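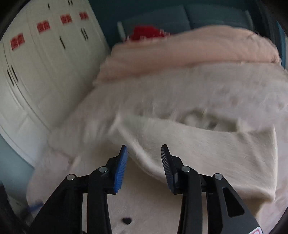

Visit report: Sikora animation studio, open day, 2nd July

Sikora opens its building to outside visitors once a year, and this year's date fell while the feature Clamdale was in its final months of lighting. The film is due for release in September. Visitors were taken through layout, character rigging, lighting and the sound stage in groups, each with a member of staff. Photography of work in progress was restricted, and the notes below were taken by hand. Plot details shown on screens were covered by an agreement signed at the front desk and are left out.

Arrival and introduction

The introduction was given by Iwona Brzozowska, production manager on Clamdale. She went through the schedule department by department. The running time is locked at 74 minutes, shorter than the version that was storyboarded. A subplot set in a cannery was dropped after the second internal screening, and the assets already built for it were moved to background use. Two of the cannery interiors still appear, redressed as a ferry terminal.

She also explained the shot numbering. Sequences carry a letter code from the story department and keep it for the life of the film, even when sequences are reordered. The result is a cut that does not run in alphabetical order, and new staff are given a printed conversion table on their first day. A visitor asked why the codes were not reassigned at picture lock. The answer was that too many file paths depend on them.

Layout

The layout team works in low-detail geometry with flat shading. We were shown one harbor sequence at three stages: rough camera, final camera and final camera with set dressing. Differences between the first two were small and mainly concerned lens choice. Edmund Lis, who supervises layout, prefers longer lenses for dialogue, and the team has a written rule against changing focal length within a conversation unless the story department signs off on it. He showed a shot where the rule had been broken and then played the corrected version. The corrected one was easier to follow.

Set dressing is handled from a shared library. Items are tagged by period, condition and weight class, the last of these so that the simulation team can tell which objects are allowed to move. Lis said the tagging took longer than the modeling for many of the smaller props.

Rigging and cloth

This was the longest stop and the most technical. The main character's coat is built as two layers, an outer shell and a lining, simulated separately and then constrained at the hem and cuffs. An earlier build used a single layer with a thickness value. It ran faster and looked acceptable in wide shots, but it folded badly at the elbow in close-up, and the animators were hand-correcting most of those frames.

Bedding gets similar treatment in the bedroom sequence. A light cover on top of a heavier, deep-pile one is a difficult case for the solver. The upper layer slides when it should catch, and the friction value that fixes the slide tends to make the upper layer look glued down. The team now varies friction across the surface with a painted map. We saw the map applied and removed on a test scene. With the map off, the top cover crept toward the foot of the bed over the length of the shot.

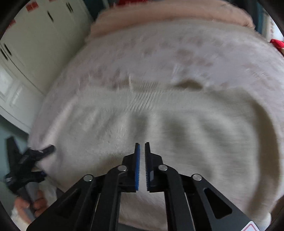
Cream-beige fabric over a lilac-gray plush cover

Pile itself is added after simulation. It is generated at render time from a density map and does not collide with anything. Where a character's hand presses into it, an animator marks the contact area and the fibers are flattened by a separate tool. Lis described the tool as slow and said a replacement is planned for the next production.

Lighting and rendering

Lighting occupies the upper floor. The render machines are not in the building. Sikora rents capacity from Desex, and frames are sent out in the evening and collected the next morning. Low-resolution previews are rendered locally so that artists can keep working during the day.

Review takes place in a small screening room with a calibrated projector and a monitor beside it. Every shot is checked on both. Wojciech Kołodziej, lead lighter, ran a night exterior back and forth between the two displays. The shadows held on the projector. On the monitor there was visible banding in the fog, and the shot was marked for another pass while we were in the room. His notes go into a tracking system with a fixed vocabulary, and free-text comments are limited to a single line.

The crowd scene in the final reel has 2,000 background figures. These are built from 6 base models with variations in clothing, color and walk cycle. Kołodziej pointed out that repeated walks are noticed sooner than repeated faces, so the budget for variation went mostly into the walks. Figures beyond a set distance from camera are replaced with flat cards. I could not find the changeover point in the clip, even on a second viewing.

Sound stage

The final stop was the recording room, fitted out by Bruner. The booth floor is isolated from the corridor and has interchangeable panels for foley: gravel, wood, sand and a metal grate. Dialogue for Clamdale was recorded before animation, with a short list of replacement lines picked up later. Matching the pickups took some work, as the microphone position had not been logged for the early sessions. It is now written on the session sheet along with the gain setting.

Lucyna Szulc, sound editor, played a harbor ambience track one layer at a time. The water is a single recording. The gulls were removed from it by filtering and then added back from another source, so that they could be placed to avoid dialogue.

Practical notes

Groups are small and places go quickly once booking opens. The route includes stairs, with an elevator available on request at the desk. Bags are left in lockers on the ground floor. Allow the full afternoon – the question session after the sound stage ran well past its slot, mostly on cloth. Printed copies of the layout lens rules were available at the exit, and the studio will mail one on request.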